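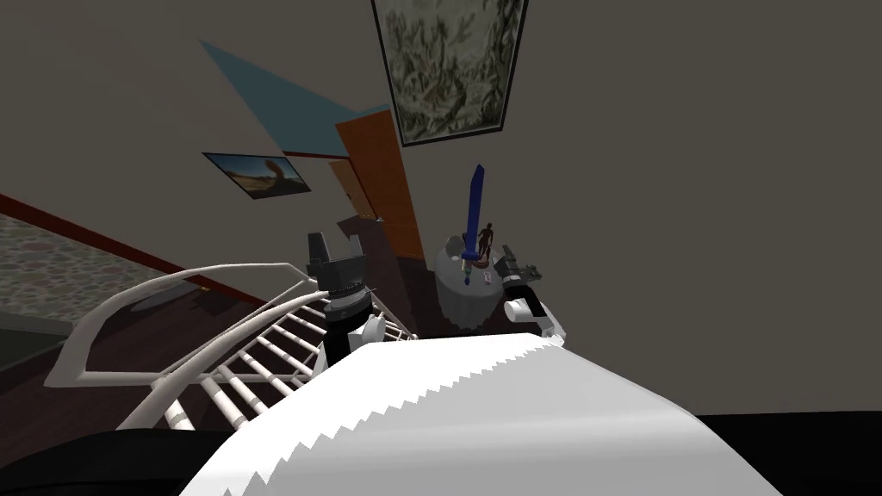 1/ Favergate: picking small objects off cluttered tables with two arms

New paper from our group, on the Favergate method. Short version in this thread. All results are in simulation. We have not run it on the real robot yet.

2/ The task is simple to state. The robot is parked near a table. It gets the name of one object and has to pick that object up without knocking anything else over. It has two arms and a two-finger gripper on each.

3/ Most tabletop work spreads objects out so that each one is easy to see. Houses don't look like that. In Kudville, our set of simulated houses, we let things stand close together and we let tall things stand in front of short ones.

4/ Take the little round table with the gray cloth. There's a blue sword standing nearly upright on it, with a dark brown figurine right beside the blade. Just left of the blade is another small dark object, and the blade hides most of it. If that one is the target, the robot has very little to go on.

5/ Our old policy handled cases like this badly. It would take whatever sliver of the target it could see, treat that as the center of the object, and close the gripper there. The usual result was a grasp on the edge of the target or on the thing in front of it.

6/ Favergate adds one step before the reach. The policy gets the current image and predicts a rough map of the tabletop areas it can't see. Then it scores each arm on two things: how far the path stays from tall objects, and how much of the target the wrist camera should see when the hand gets close.

7/ The better-scoring arm goes. The other arm pulls back and waits. We tried letting both arms move together and it was worse, mostly because the waiting arm got in the way of the view.

8/ Training data: 2,936 teleoperated demos collected in Kudville. The hidden-area labels come free from the simulator, as it knows where every surface is. No one had to draw anything by hand.

9/ Testing: 1,000 trials in houses kept out of training, every one with a target that is mostly hidden at the start. The old policy picked the right object cleanly in 19 percent of them. Favergate did it in 56 percent. Same trials, same time limit.

10/ "Cleanly" means the target is lifted and nothing else on the table tips over or falls off. If the robot gets the object but drops something on the way, we score it as a failure. Some papers score that as a success, so please don't compare our numbers to theirs directly.

11/ What still goes wrong:

Flat things. Cards and discs lying on a tablecloth are hard to pinch, and picking the correct arm doesn't help with that.

Things close in color to the cloth. A gray object on gray cloth often gets treated as part of the table.

12/ Also, the cloth itself. In our simulator it doesn't move when a finger drags on it. Real cloth will, and it'll take the objects along. I expect that to be the first problem we hit on hardware.

13/ One result surprised me. If you keep the arm scoring but throw out the hidden-area map, most of the gain goes away. I had guessed it would be the other way around, since the arm choice looks like the part that does the work. The ablation table is in the appendix.

14/ Someone asked why we don't move the base to get a better view. You could. We fixed the base so we could measure the arm choice alone. A version with base motion is being built on top of Gál, our navigation code, and it isn't ready.

15/ Shadows were a question from reviewers too. Kudville renders hard ones, including on the robot's own body. We ran a set with shadows turned off and the ranking of the methods stayed the same.

16/ Code and the test scenes are up. The demos will follow when we finish converting them to the Brurkine format, which the loader needs. If the loader crashes on install, check your version first. We fixed a bug in it in October.

17/ Questions about the scoring or the test split can go to me here, or to the email on the first page of the paper.

Charito Belmonte
November 15, 2023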